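Workshop tips, software side: hand-held grippers, markers and the planner

These are kept short so they can be read at the bench. Most of them cover the tracking and planning tools we run on Merano, with a few for anyone still on Temon.

## Before you record

- Restart the tracker before the first take of the day. It holds on to the last map, and a chair that has moved since then will pull the pose off.
- Wipe the markers with a dry cloth. Glass cleaner leaves a haze that drops detections under strip lights.
- Check the marker IDs in the config against the ones on the plates. Left and right swapped is the most common mistake, and the software will not warn you.
- Set exposure by hand. Auto exposure jumps when you turn toward a window, and the tracker loses corners for a few frames each time.
- Record ten seconds of standing still at the start. The filter uses it to settle the gyro bias.

## In the room

Walk the route once with the live view open and watch the feature count. Plain floor and bare white wall give the tracker very little to hold. Shelving, chair backs and flowers give it plenty.

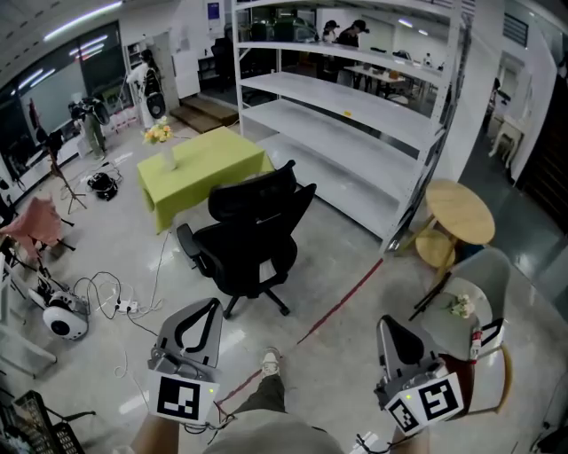
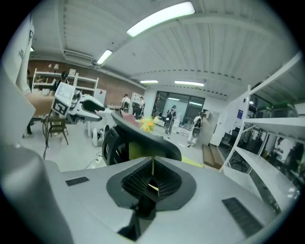
Keep your turns slow. If the feature count falls under 117, stop, face something with texture, and wait for it to climb back before you go on. Pushing through a low count gives you a path that looks fine on screen and drifts when you replay it.

Mesh is a special case. The depth filter sees through the holes and puts points on whatever is behind, so the planner may treat the back of a mesh chair as open space. Turn on "fill thin surfaces" in the Merano map settings and rebuild. Do the same for wire baskets and window screens.

Glossy floors do something similar. Reflections from ceiling lights show up as points below floor level. Set the floor height by hand and clip everything under it.

## Cleaning up the log

1. Copy the raw log off the recorder first. Don't trim on the device.
2. Run the time sync check. Left gripper, right gripper and head camera should agree to within 4 milliseconds. If they don't, run the sync tool again before doing anything else.
3. Trim the ends, but keep the still section at the start.
4. Mask out people walking through. The Jang mask tool does this in one pass. Look over the result, as it sometimes masks coats on hooks.
5. Save the trimmed file under a new name and note the software version in the same folder.

## Planner settings that save time

Start with the stock speed limits and lower them for anything breakable. Vases, cups and open bottles get the slow profile.

Pad tables on all sides, and pad draped ones a little more. The cloth hangs past the edge and the map usually misses the bottom of it.

If the planner freezes at startup, look at the port. Merano uses 3297 and the old Temon bridge used the same one. Move the bridge to 2802 and restart both.

Don't tune gains and padding on the same run. Change one, replay the same log, write down the result, then change the other.

## Odds and ends

- Fakmont plugins load in alphabetical order. Put a number in front of the file name if one has to go first.
- Log disk space along with everything else. A full disk looks just like a dropped camera.
- Print new markers on matte paper and measure them with a ruler after printing. Printers like to scale to fit.
- The July config is still the safe one to go back to.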